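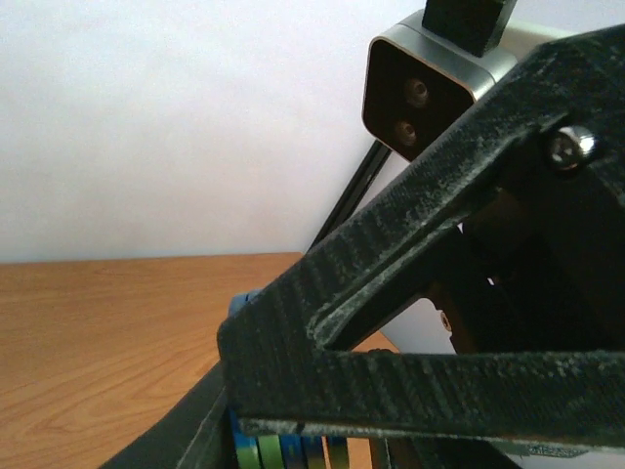 OK so the student benefit concert is officially on! Skulano Hall, one evening in January, doors at 6:30 and music from 7. I've been dying to post this.

Lineup so far: the Fivura choir opens, then Annag Munro on fiddle (she played the spring show and people would not let her leave the stage), then a short dance set from the first-years, who are rehearsing in a hallway right now – sorry to everyone with a class on that floor.

Rasmus Butkienė is hosting again. Yes, he's bringing the accordion. I tried.

All the money goes to the after-school music room on Baranauskienė Street. Last year we raised $3,012 and it went on keyboards and a used drum kit. This time they need music stands and somebody to fix the piano.

The hall seats 557 and we've got 176 tickets gone already, mostly to choir parents, bless them. Students get in for less if you bring your ID.

Still looking for two people with a van to move risers from the Dekonar building that afternoon. I can pay you in dumplings, and they're good dumplings.

Oh and the first 100 people in the door get a raffle ticket. Prizes are still a bit of a mystery, even to me – if your aunt runs a bakery, message me!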